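Elonora Upholstered Headboard

Updated 2020-07-29

The Elonora is a padded headboard for guest rooms and smaller bedrooms. It comes from Timix in 3 widths, and every width is 3 inches thick once the padding is on. The panel stands 65 inches tall measured from the floor, legs included. Fabric is sold by the shade — dark gray, oat or moss. 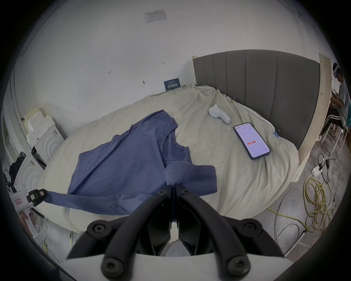

Tufting on the Elonora runs in vertical channels only. There are no buttons, so there is nothing to catch when you lean back or lay out laundry on the bed. The dark gray goes well with pale bedding, like the beige-green duvet with the blue-gray shirt spread over it. Seams are sewn before the cover goes on the panel. Sæther, the older model, had glued seams and was dropped in February.

Assembly takes one person with a screwdriver. Bolts and washers are in the bag taped to the back panel, 16 of each. Tighten them by hand first, then go around again once the panel sits level.

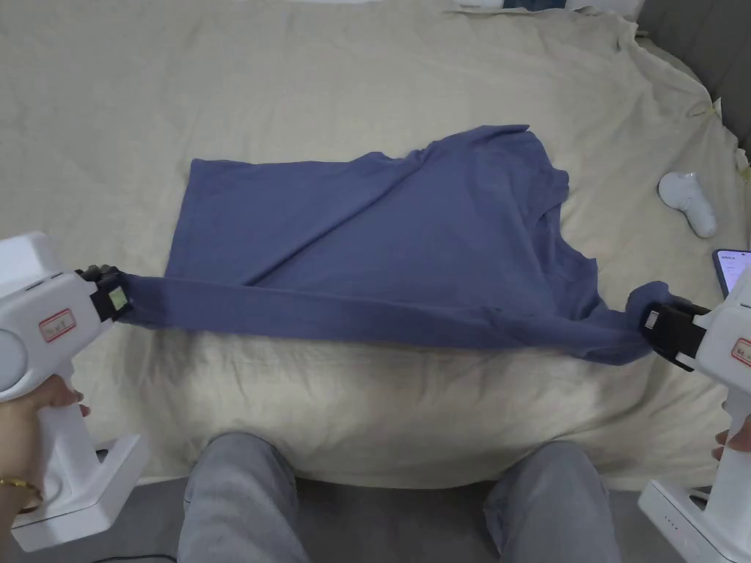
The cover does not come off. Vacuum along the channels with a soft brush and blot spills with a damp cloth — no bleach, no steam. Spare bolts and touch-up fabric are stocked under the Prostton parts list.

Mattress and bedding not included.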